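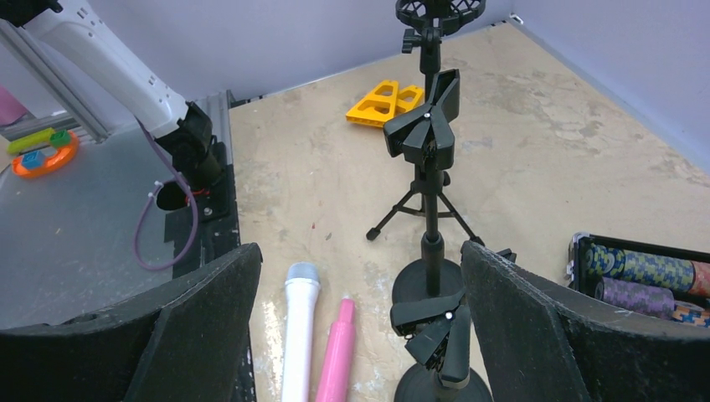

My recording corner at home started as one table and a pile of stuff I kept moving off of it. I sing a little, I read stories for my nephew, and I was losing half my evening hunting for the right clip every single time! So I finally sat down and worked out a way to set everything up that I can repeat half asleep. Start by laying out all the pieces before you put anything together. I put the mics down flat, white one next to the pink one, and stand up the tripod with its three legs spread wide, because legs that are only halfway open will tip the second you hang a phone on them.

Posted by Abimbola Usman on Feb 17, 2022
Filed under: Home Projects, Small Spaces

Next comes the phone. Open the clamp, slide the phone in sideways, and let the spring close on it slowly (I have pinched my thumb more times than I'd like to admit). Then give the stand a tiny shake. If the phone wobbles, tighten the knob on the pole a quarter turn and try again. Don't crank it. I stripped a knob on my old Drivdale stand that way and had to hold it up with a rubber band until March.

Now leave the phone alone and go find your cables. I keep mine in a zip pouch, each one wrapped loosely and tied with a bit of yarn. My friend Kedir Alemayehu uses bread ties, which also works fine.
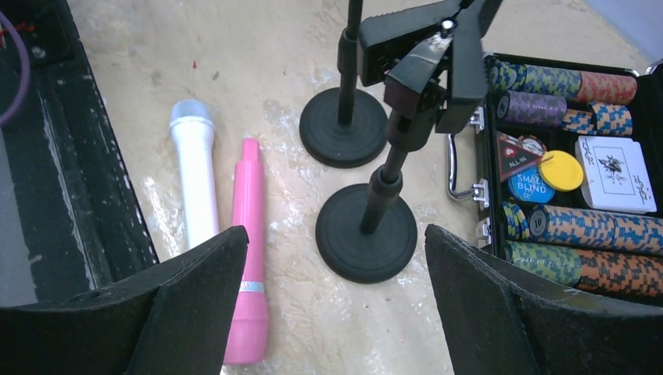
Placement took me the longest to figure out. I used to push everything up against the wall and then lean over the table like I was reading the fine print on a soup can. What works for me is staggering the stands, one set back and one closer to me. The ones with flat round bases are great for this, and you can park one nearly in front of the other without any legs getting tangled up. I put the phone on the closer one if I'm reading lyrics and on the back one if I'm filming.

Before you record, do a test. Say a full sentence at your normal volume, clap once, and play it back with headphones on. If you hear a boomy echo, drape a towel over the back of a chair and put it behind you. It looks silly and it helps a lot.

When you're done, wipe the mic handles with a dry cloth and put the mics away first, then the stands. I fold the tripod last and slide it in next to the bookcase, knobs facing out so they don't snag on the curtain.

53 comments | 204 shares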